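**Vie des ateliers – mai 2023**

## Kukstead : l'automatisation du tri entre dans sa deuxième phase

La direction des opérations informe l'ensemble du personnel que la première phase du projet Tidix, consacrée à l'automatisation partielle du tri des petites pièces sur le site de Kukstead, est arrivée à son terme. La deuxième phase a été ouverte en avril. Elle porte sur l'enregistrement de gestes de saisie effectués par les agents eux-mêmes, au moyen de pinces tenues à la main, une dans chaque main. Les données ainsi constituées serviront au réglage des bras installés par la société Brekeo.

Les exercices sont volontairement simples. L'opérateur travaille au-dessus d'un plateau blanc et s'entraîne à saisir de petits objets, puis à les déplacer et à les reposer. Les mêmes gestes sont ensuite repris avec les pièces courantes de l'atelier.
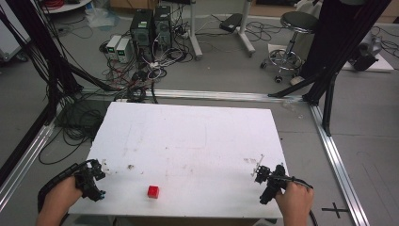 L'objectif fixé pour cette phase est de 2000 enregistrements exploitables. Les séances sont assurées par les agents du tri, sur la base du volontariat et pendant le temps de travail. Leur durée est limitée à deux heures par poste, pauses comprises. Toute gêne au poignet ou à l'épaule doit être signalée sans délai au service de santé au travail, qui a validé le protocole et procédera à une nouvelle visite avant l'été.

### Conséquences pour les équipes

L'accord signé avec les représentants du personnel concerne 69 salariés. Il prévoit le maintien des emplois et de la rémunération pendant toute la durée du projet. Trois fonctions nouvelles sont créées : opérateur de démonstration, contrôleur de données et référent de cellule. Les postes correspondants sont ouverts en priorité aux agents du tri manuel. Le travail de nuit sur la ligne de tri sera réduit par étapes, et les primes afférentes feront l'objet d'une compensation dont les modalités restent à négocier.

La formation initiale est confiée à l'organisme Uzor. Elle comprend une partie théorique consacrée à la sécurité en présence de bras automatisés et une partie pratique réalisée sur le site. Les agents qui ne souhaitent pas rejoindre le projet conservent leur affectation actuelle ; leur situation sera examinée lors de l'entretien annuel.

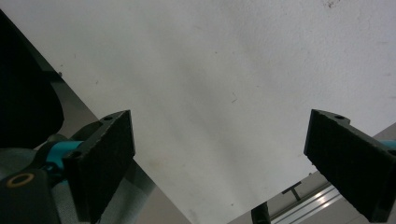
*Ka-ming Yen, direction des opérations, site de Kukstead*

Plusieurs agents ont demandé si les enregistrements pouvaient être utilisés pour mesurer leur rendement individuel. L'accord l'exclut expressément. Les fichiers sont classés par exercice et ne comportent aucune mention nominative. Le contrôleur de données écarte les séquences incomplètes sans que l'opérateur en soit tenu responsable.

La mise en service d'une première cellule automatisée n'interviendra qu'après avis des représentants du personnel. Jusqu'à cette date, l'organisation des équipes demeure inchangée. Les demandes d'inscription aux séances sont à remettre au chef d'équipe, qui les transmettra à la direction des opérations. Le texte intégral de l'accord peut être consulté à l'accueil ainsi qu'au bureau des ressources humaines.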